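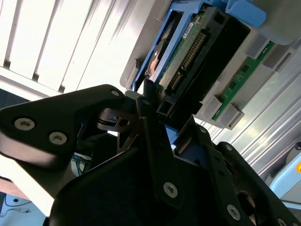
The arm had been ours since July, and it still could not take a hard drive out of a computer. My sister did the code and I did the hardware, which mostly meant I tightened things. That evening the gripper was down inside the case again, black plates tilted over, its tip just under the connector of the drive in the blue caddy. The memory stick stood in its slot off to the right. I watched the memory stick more than I watched the drive. We had already snapped one in half.

"Don't talk to it," my sister said.

"I wasn't."

"You were about to."

We rented a bench in the Gemby building, on the second floor, between a man who fixed accordions and two women who were making a loom. The bench cost us little, but the arm had cost nearly $800 in parts, and that money had been meant for a roof. Our mother knew about the bench. She did not know about the roof.

The idea was simple when my sister first explained it. Holtumora took in old office computers by the truckload and paid people to pull the drives by hand, one after another, all day. Our mother had done that job for seven years, and her thumbs no longer closed all the way. My sister wanted to build something that could do the pulling, and then walk into Holtumora and show it to them. I asked what would happen to the people who did it now. She said they would load the machine. I asked if she was sure. She went back to her screen.

She started the program over. The arm backed off, waited, and came down again at the angle she had given it. I heard plastic creak.

"Stop it," I said.

She stopped it.
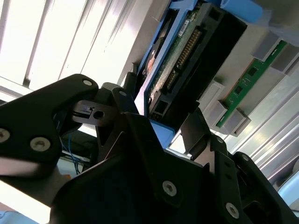
"It's squeezing before it gets there," I said. "It thinks it's closer than it is."

"It doesn't think."

"Then you think it's closer than it is."

She took off her glasses and cleaned them on her sleeve. It was almost nine at night and the accordion man had started playing the same four notes, over and over, listening for the bad one. She changed a number and wrote the old number on the back of her hand, where there were already several others. I got the hex key and checked the screws on the left finger. They were tight. I had checked them at dinner time, and they had been tight then too.

We ran it again. The fingers closed on nothing and lifted nothing, very smoothly.

"That was good," my sister said.

"It didn't pick anything up."

"The motion was good."

The log said this was try 21. She had named the log file Lencho, after a dog we had when we were small, a dog that would run all the way to a thrown stick and then stand next to it.

I went down the hall to fill the kettle. When I came back there was somebody at the bench, and it took me a second to see it was our mother. She had her coat on and a covered dish in her hands. She had come up two flights with it.

"You missed supper," she said. She put the dish on the stool and looked at the arm for a while. Then she looked at the computer. "That's a Gesico case," she said. "Those stick."

"What do you mean, stick?" my sister said.

"They stick. You push first."

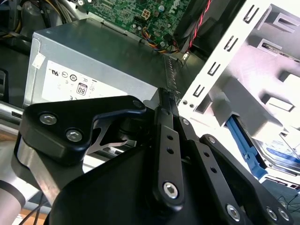 She moved her hand in the air to show us, a small push and then a lift, with her wrist turned out. She did it without looking at her hand. I thought about how many times she must have done it.

"Push toward the back?" my sister asked.

"Toward the back. Until it gives. Then up."

My sister typed for a long time. Our mother sat on the stool with the dish in her lap and asked me what the whole thing had cost, and I said it was mostly used parts. She nodded. She asked if the roof man had called. I said not yet.

The next try went in too low and hit the cage. The one after that pushed, and there was a click, a real one, and the caddy moved up about the width of a finger before the gripper lost it. It dropped back into its slot.

None of us said anything. The accordion man had found his note and gone on to a whole song.

"Again," our mother said, and she unbuttoned her coat.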